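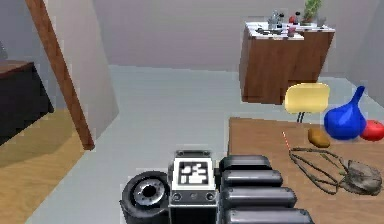 Weekend bus to link Tudlow and Tarkesura again from October

Search this site Go

PRESS RELEASE
12/06/2023
For immediate use

Flello, the cross-border travel charity, will run a weekend bus between Tudlow and Tarkesura from the first Saturday in October. First regular passenger service over the Idahosa crossing since the road was closed to coaches. Return fare frozen for the first season. Under-fives free.

The two towns are 21 miles apart. Same river, same market songs, cousins on both sides. Getting from one to the other at present means the long way round by the coast and, for most people, a night away. Many just don't go. Older residents on the Tudlow side talk about going over for bread and cloth and being home for supper. Their grandchildren have mostly never been.

The bus will leave Tudlow market square at 8am and come back from Tarkesura at 5pm. Stops at the crossing both ways for papers. Passengers get off, walk through, get back on. Flello has asked both sides for a covered place to wait, one side has agreed and talks go on with the other.

The plan came out of a survey last winter. Nearly 3,000 households answered. Visiting relatives came top, graves second, shopping a close third. Church and mosque visits were asked for by name in the comments, so the timetable has been built to leave a clear few hours in the middle of the day. Friday running was looked at and dropped for now, too few drivers with the right permits.

Money. The first season is paid for by 131 private donors and a grant from Tarkesura town council. No government funding on either side. Flello would welcome more monthly givers, winter fuel is the worry.

Share 21 Comments 4

Booking will be by phone and at the two ticket windows. Website booking to follow. Names must be given three working days ahead so the lists can go to the crossing, and no seat can be held without a pasport number.

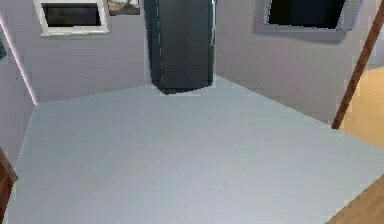

Can I travel one way and stay with family?

Only if your visit permit covers overnight stays. The office can tell you which permits do, but can't apply for you. Tell the booking desk when you ring, as the return list is checked by name.

Luggage is one bag each plus hand luggage. Food for relatives is fine if sealed. No meat or plants. Wheelchair users should say so when booking, there is a lift on one of the two coaches and it will be put on your date.

Flello will also run a small programme for schools, starting in the spring. Up to 700 pupils over the year, half from each town, a day out with a walk along the old mill road and lunch with a host school. Teachers to write to the Tudlow office for dates. Parents' consent forms in both langauges.
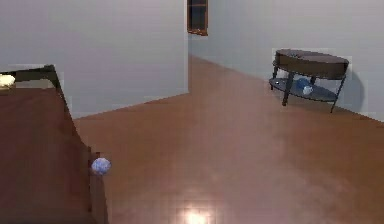
Vesela Vidmar said her mother had kept a bus ticket from the old service in a prayer book for years and would be on the first coach, "front seat, if they let her choose". She hoped the wait at the crossing would be kept short for people of that age.

Funmilayo Nwachukwu, director of Flello, added: "It's a bus. We're not pretending it settles anything. But people want to see their sisters and we can get them there by mid-morning."

Press places on the first run are limited. Requests in writing please, with passport details, to the Flello press desk, Tudlow. No filming inside the crossing.

ENDS

We use cookies to improve your visit. Accept Manage settings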